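Build partners wanted: tabletop robot arm project, Wisham Shared Workshop

We're looking for 4 more people to join the Mendero build, a home-scale robot arm project that has taken over one corner of the Wisham workshop since August. It's unpaid, it's slow in places, and it's the most fun I've had with a screwdriver in years!

You don't need an engineering degree. Genowefa Lis came to us from upholstery and now does most of our cable routing. What helps is patience, one free evening a week, and being okay with taking the same joint apart again after you thought it was finished. If you write Python, great. If you solder, also great. If you do neither but like careful measuring, we have plenty of that too.

What you'd be working on:
Gripper fingers (design, printing, filing, reprinting)
Pick and place routines
Camera mounting and calibration
Writing up the build notes, which are 11 pages of my handwriting right now

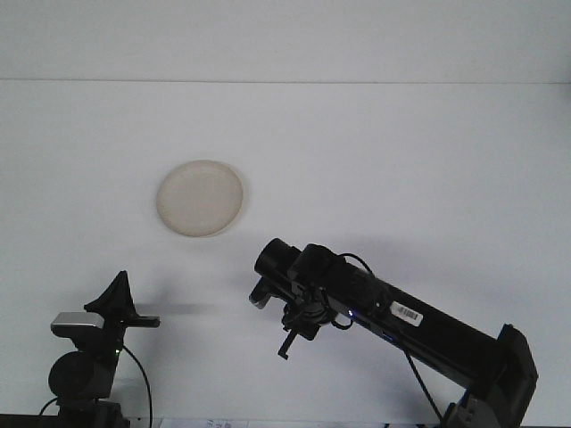
Pick and place is where we need the most hands this winter. We want the arm to go to a dish, lift something small off it and set it down somewhere else on the table, over and over, with different objects each time. The round off-white plate is our kind of target: shallow, with a slightly raised rim, and pale against a white tabletop, so it makes a nice hard problem for whoever takes on the vision code (please let that be you).

Parts come out of a shared budget of $1125, so you won't be asked to buy anything. Bring your own safety glasses if you have a pair you like.

To apply, send a few lines about something you've built or fixed to Sugeng Lumbantobing through the workshop's message page by 28 November 2025. Photos of half-finished things are very welcome.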